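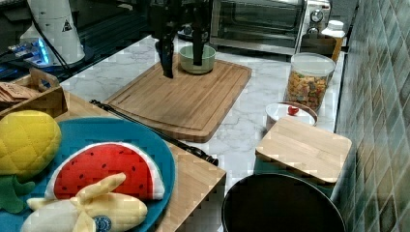 Dirnura Kitchen Gripper Set: Safe Use, Standards and Good Practice

Two-finger gripper set for household handling work | Complete set, mounting hardware included

Overview

If you've been looking for a gripper that can lift a ceramic bowl off a cutting board and put it back without a chip or a heart attack, you've come to the right page. The Dirnura Kitchen set is our long-finger model, and it was made for the things people keep on their counters: bowls, jars, boxes, bread, fruit, the odd soft toy that has wandered in from the living room. It bolts to most small arms using the adapter plate in the box.

We sell a fair number of these to teaching labs, test kitchens and people working on home assistance, and the question we hear most is about the rules. What standard applies? Do I need a fence? Can my students stand next to it? So we've made this page longer than our others, and put the practical guidance right here where you can read it before you buy. Grab a coffee, it's a bit of a read!

What's in the box

Gripper body with two long fingers
Adapter plate and screws
Spare finger pads, one full set
Control cable
Hex keys (please don't throw these out with the packing foam, everybody does)
Printed risk assessment worksheet, 24 pages
Laminated counter card for the wall

Main figures

Maximum opening: 70 mm
Grip force: adjustable in 8 steps, set in software
Finger pads: replaceable, soft or firm
Warranty: 24 months

Which standards should I be reading?

The short version is that a gripper by itself is a part. Once you bolt it to an arm, give it a task and put it in a room, you have a robot application, and that whole application is what gets assessed. The arm maker's paperwork doesn't cover your fingers, and our paperwork doesn't cover your arm. The person who puts it all together is the one who has to sit down and think it through. In a small lab that may well be you.

For most of our customers the reading list begins with ISO 12100, which covers general risk assessment, and ISO 10218, which comes in two parts and deals with industrial robots and how they're put together in a working cell. If people will be sharing the space while the arm moves, read ISO/TS 15066 as well, for its guidance on collaborative work and on contact between robot and person. Those building something meant to live in a home and help somebody there should look at ISO 13482 on personal care robots. Your country, your insurer and your school may ask for more on top of that, so please check with them early. We're glad to talk it over by phone, though we can't sign anything off for you.

Setting up a counter for the work

A kitchen is a harder place to assess than a bench in a workshop, and we mean that with affection. There are hard surfaces, breakable things, plugs, and plenty of spots where a hand can get caught between a finger and a wall. Over the years we've settled on the following, and we ask new customers to begin with it.

Draw the reach before you place the objects. Move the arm slowly through its whole range with nothing on the counter, and put tape down where the fingertips can get to. Remember that long fingers add to the reach printed in your arm's manual.

Treat any oven, toaster oven or kettle as live, even when you are sure it's off. Unplug it if the task doesn't call for it. If the task does call for it, give heat its own line on the worksheet, with its own stop procedure.

Keep knives, sharpening tools and anything pointed out of the reach area unless they're the subject of the test. A gripper holding something sharp is a different machine from the one you assessed yesterday, and it needs a fresh look.

Run cables behind the work or up and over it. A cable hanging down the side of an appliance will sooner or later meet a finger on its way past.

Leave warning labels facing out. It sounds fussy, but a label turned to the wall might as well have stayed on the roll.

Start with soft things. Plush fruit is wonderful for this, and so are sponges and rolled towels. Move on to wood and plastic once your grips are steady, and keep glass and ceramic for last.

Gripping bowls, jars and plates

A bowl is nearly always best taken by the rim, with one finger inside and one outside. Come straight down, stop above the surface, and close at the lowest force step before you go any higher. Ceramic doesn't give, so all of the force goes into one small patch of glaze. We suggest the soft pads here, and we suggest looking at them for grit every single time, as one crumb will scratch a rim quite nicely.

Tall jars want a grip a little above the middle. If there's something loose inside, such as cereal, let the arm pause after the lift so the contents can settle. Make sure the lid is properly on, too. Romana Ďurica in our support office has a whole folder of emails on that subject and would love for it not to grow.

Plates are tricky with any two-finger gripper. If a plate is wider than the opening, take it by the edge, keep it light, and keep the lift low.

Food and cleaning

Please note that the standard pads are not approved for contact with food. If you are handling something that a person is going to eat, keep it in a container, or ask us about the Otari pad line, which is sold separately and comes with its own material declaration. Wipe the fingers down with a damp cloth and mild soap at the end of each session and let them dry open. Don't soak the body, don't put any part of it in the dishwasher, and don't spray cleaner toward the finger joints.

People nearby

Name one person for each session who has the stop button in reach and nothing else to do. This is the rule we care about most. It's tempting to let the one at the keyboard do both jobs, especially late in the day, but eyes drift to the screen. Visitors stay outside the tape, and so do pets. Long hair goes up, sleeves get pushed back, lanyards come off.

When an object drops, stop the arm first and pick up the object second. When something breaks, stop the arm, power it down, and clear the counter completely before starting again, since slivers travel farther than you'd think.

Keeping records

A plain notebook is fine. Write down the force step, the pads fitted, the objects used, and anything that surprised you. We recommend a full review of the worksheet whenever you change the arm, the fingers, the room or the kind of object, and once a year in any case. A good few of our school customers do theirs in July, when the building is quiet.

From a customer

"We'd been using the gripper for about 11 weeks before I sat down with the worksheet properly, and I wish I had done it on the first morning. We moved two outlets and changed where people stand. The gripper itself has been lovely, very gentle with our bowls, although I'd like a longer cable." Stella Kioko, Dristano teaching kitchen

(A longer cable is now available, Stella! See accessories.)

Accessories

Soft finger pads, pair
Firm finger pads, pair
Otari food pads, pair
Long control cable
Kolář quick-change plate
Counter card, replacement

Shipping and returns

In-stock sets leave our warehouse within two working days. You may return an unused set in its original packing within 24 days for a full refund. Sets that have been mounted can be exchanged if there is a fault, and we'll pay the postage both ways.

Guidance on this page last reviewed 12/24/20. Printed copies of the worksheet can be ordered free of charge with any set or spare part; just leave a note at checkout.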